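Journal > Workshop > September

Entries | Projects | Parts list | About

Mon 6 September

Started on the bench at eight. The cardboard cover has lasted since spring and I see no reason to change it yet. It has some wrinkles and scuffs, but glue comes off it with a scraper, and the tabletop underneath is still clean.

First job was the gray sneaker. The foam sole had begun to part from the knit upper along the inner side, a gap of 44 mm measured with the steel rule. Hot glue is the wrong adhesive for this. It stiffens below room temperature and peels off foam under flex. I used it anyway on the other shoe last November, as a trial, and that joint failed after 88 days of normal wear. This one will get the flexible contact cement from Barbosa, two thin coats, clamped overnight. The cement has not arrived. Order number ends in 1,971, status unchanged since Friday.

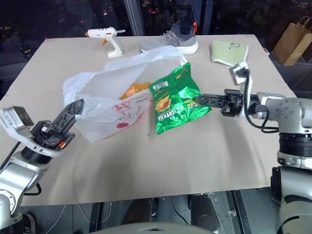
The glue gun does have work to do. The shelf liner in the Bivberg cabinet has lifted at both front corners, and the drawer divider I made from offcuts needs a bead down one side. Glue sticks are the Clorico ones, sold in bags of 100. They string more than the previous brand. Pulling the nozzle sideways at the end of the bead, then waiting a few seconds before lifting, cuts most of the strings. I will try a longer warmup as well and note the result.

Groceries came in before lunch and went down on the bench, against my own rule. Chips and other snacks only, so no harm done, but food and adhesives should not share a surface. The kitchen counter was full of jars at the time. I need a second landing place near the door. A shelf 30 cm deep would do, if the wall there will take anchors. Checked with the stud finder - one stud, not where I want it.

The pale green cloth can stay out of the rag box. Rags get cut up, and I would like to keep this one whole. It goes in the cold wash, no softener.

Paper bags: the kraft ones with twisted handles are worth keeping for recycling day. The thin plastic ones go in the bin liner drawer, folded flat. That drawer is close to its limit.

Remaining for tomorrow: liner corners, divider, wall anchors, and an email to Barbosa if the status has not moved. The shoe waits.

Recent entries
Drullora lamp, replacing the switch
Cabinet hinges, second adjustment
Scraper blades compared
Sorting the screw tins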